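Visit to the Gomermont Textile Care Center

28 May 2021

12 shares | 3 comments

Members of the Prarnum Institute for Household Studies visited the textile care center at Gomermont during its annual open day. The center is operated by Itent and handles linens for hospitals, guest houses and private homes in the region. Eduardo Cunha, head of public programs, received the group in the main hall and outlined the history of the site, which was enlarged in April to a floor area of 3,270 square meters.

The morning was given to the washing floor. Staff explained how incoming goods are weighed, sorted by fiber and color, and assigned to one of 32 programs. Visitors showed particular interest in the treatment of older cotton, which is washed at lower temperatures and with a shorter spin. Water from the final rinse is filtered and used again for the first wash of the next load. 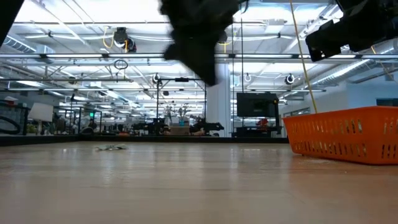
After lunch, Mr. Cunha spoke on the care of small household items such as dishcloths, napkins and hand towels. He advised against fabric softener for any cloth meant to absorb water, and recommended that kitchen cloths be washed apart from clothing. A lively exchange followed on the subject of line drying, which many of those present continue to prefer.

The final stop was the Cho Collection, a display of 165 flatirons and mangles given to the center by a local family. The oldest pieces were heated on a stove and remain in good condition. A printed catalog is available at the front desk.

The Institute thanks Itent for its hospitality. Requests to join the next visit may be sent to the programs office in writing.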